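Subject: Re: burial register transcription, Sternow

On 1 May 2018 the list owner wrote:
> Entry 2874 in the Sternow register gives no age at death. The
> Nakness notice says 60. Which do we index?

Index the age as blank and put the notice in the remarks field. The Hämmerli index did the same for its November entries.

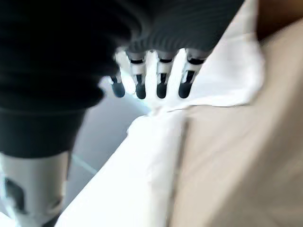
Scans should be 300 dpi, grayscale. The Skandine pages are still missing from leaf 40 on, so leave those death dates unlinked for now.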